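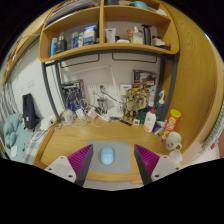 Clastureo makes one thing: a hand-held gripper kit called the Maketti, for people who would like to teach a robot to tidy a desk and have to start by tidying it themselves, over and over.

We began at a school bench in Després with 200 sets of ribbed finger pads, most of them the wrong stiffness. The current pads are the fourth kind we've cast. They come in magenta, a color we picked late on a Friday and have grown used to.

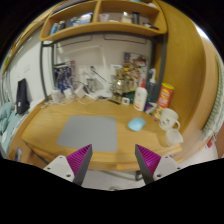 *Maketti fingers at the desk, mouse off the mat.*

Each kit comes with two fingers, two mounting plates, the screws, and a few spare screws for the ones that roll under the bed. Our rental service, Dralell, lends the same kit by the month and has sent out over 2,000 so far. Most come back.
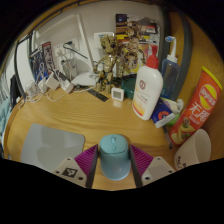

**Do I need to own a robot to use the kit?**

You can record with the kit alone and worry about the robot later. Plenty of our customers are still worrying.

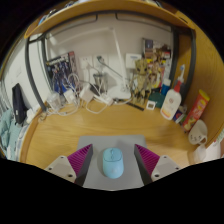
*Page last changed: 13th March*

Orders leave our shop twice a week, except in August, when we close and the phone rings in an empty room. Repairs are free for the first year. After that we charge for pads and postage.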